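Luker Office Rooms — Frequently Asked Questions about Desks and Shared Spaces
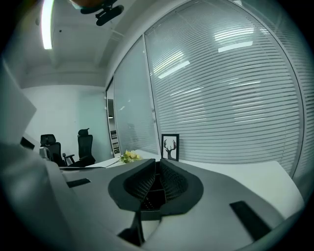

How do I reserve a desk for one day?
Write to the front office before 4 p.m. on the day before you come. Give your name, your company and the hours you need. You will get a short reply with the desk number, and this reply is your reservation. Same-day requests are possible by phone, on extension 235, but we can not promise a place.

May I put personal things on my desk?
Yes, small things are welcome. A framed picture, some flowers, a cup, a calendar. If the desk is shared with another person on other days, please agree with this person first. Candles are not permitted.

Who takes care of flowers?
The person who brought them. The cleaning team does not touch vases or bouquets, also when the flowers are already old. Please take them with you on Friday or put them in the green bin next to the kitchen.

Can I move a chair from one room to another?
For a meeting, yes. Bring it back the same day. If you need a chair with a headrest for longer time, ask Jayanthi Gounder and she will write it on the furniture list. Please do not exchange chairs between yourselves — the list becomes wrong very fast.

My chair sinks down during the day. What should I do?
Put a paper note on the seat and inform the front office. Do not open the cylinder under the seat. Repairs are made by Grarkari, who come every second week.

Are the blinds to be open or closed?
During meetings you decide. In the evening the last person closes them. Turn the rod slowly, and do not pull on the slats. A bent slat costs us 61 dollars to replace, and we will ask the tenant to pay it if the damage was not from normal use.

How do I clean the white desk tops?
Use a soft cloth with water and a little dish soap. Pen marks usually go away with rubbing alcohol. Please no scouring powder, it leaves a dull place which we can not repair.

Where can I store things overnight?
Lockers are in the corridor. A locker key needs a deposit of 400 dollars per company, not per person, and the deposit is returned when all the keys are back. Things left on a day desk are brought to room 192 and kept there until the end of the month.

The ceiling light is too strong for me. Can it be turned off?
Each room has its own switch, but not each lamp. Ask your neighbors first. Aravind Kamath has a few desk lamps to lend.

Page last changed 21 June 2021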